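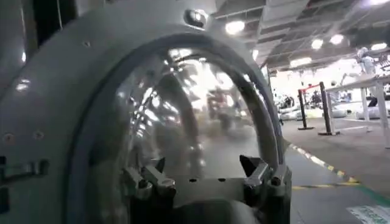 Wrist-only policies and the Cliren result - anyone buying it?

ketisbridge_dan
I read the Cliren write-up twice. The claim is that 4,000 demos with only wrist views beat the same policy with an overhead camera added. Fine, but the overhead run got 300 demos. How is that a comparison?

mossgate
They say the smaller set was matched for hours after filtering. Page 10, bottom.

ketisbridge_dan
Matched after throwing out most of one side. And look at what the wrist view holds between tasks.
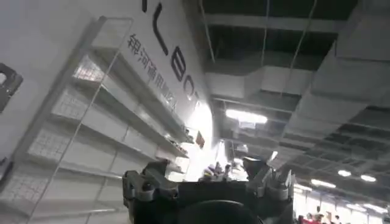
Wrist view: shelving, ceiling, people by the far wall

No work surface in that at all. If views like this stay in training, I want to know what the network gets from them. My bet is it learns the room.

V. Koivisto
Valtteri Koivisto here, I ran the Udel replication. We dropped the idle stretches and success fell by about 40 percent. I don't have a good explanation. I do disagree that it only learns the room, though - we never tested it in a second room, so neither of us can say.

mossgate
So the one test that would settle it is the one missing?

V. Koivisto
Yes. Planned for February.

kiiskinen_fan
Clear parts bother me more than the idle time. Kiiskinen's depth filter fell over on anything see-through, and I doubt plain RGB does much better.
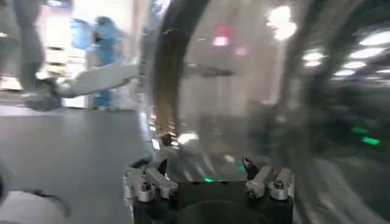
Clear curved surface behind the fingers, full of warped lights

Where would you even put the edge of that thing?

ketisbridge_dan
The dark rim on the left, maybe. I wouldn't trust a grasp label on the rest of it.

V. Koivisto
We scored clear objects separately. The numbers are worse and I'll post them tonight, with the failed runs left in.

ketisbridge_dan
Post the seeds too, please.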